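Notes for the talk "Two grippers, one kitchen table", speaker Fraser Baird
Length 14 minutes, questions after

Opening
Say thank you to Greer Imrie for the controller work. Say at once that we compare the Fisov fingers and the Hutilent fingers, and that the arms are not part of the comparison. Last time people asked only about the arms.

What we measured
300 tries for each finger type, the same controller settings for both. A try is good when the object is held for the full lift. Speak slowly here, the difference between "touch" and "hold" is important.

Plates and drawer
The thin fingers go between two plates more easily. The wide ones are better on a handle, but they need more free space. Do not promise numbers for the mugs – Greer is still checking 59 of the logs.

Cameras
We tried one view from the head and one fixed view. The head view sees well what is near the basket. For the drawer I prefer the fixed view, because it looks at the fingers from another side. Show both slides and wait a little.

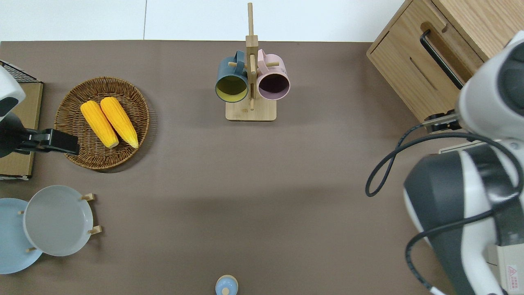
Corn in the basket, mugs on the tree, two arms at the table.

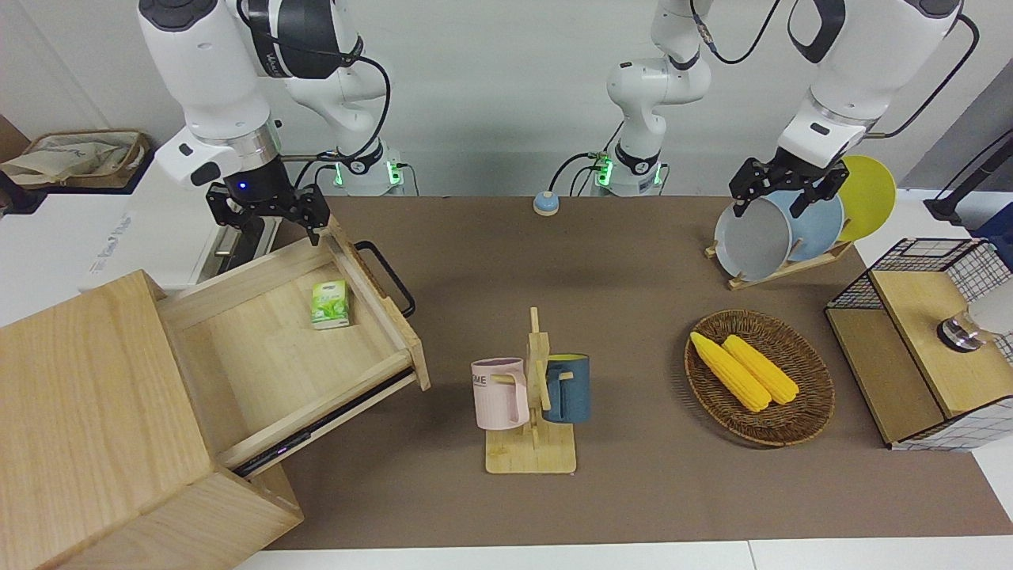

Controller
Boutros was the first version, Zernine is the second. Explain only the closing force. With Zernine we can change it during the grasp – with Boutros we had to stop and start again. If there is time, tell the story of log 3491.

Questions I expect
Price of the fingers: send them to Greer. Soft objects: not tested before April.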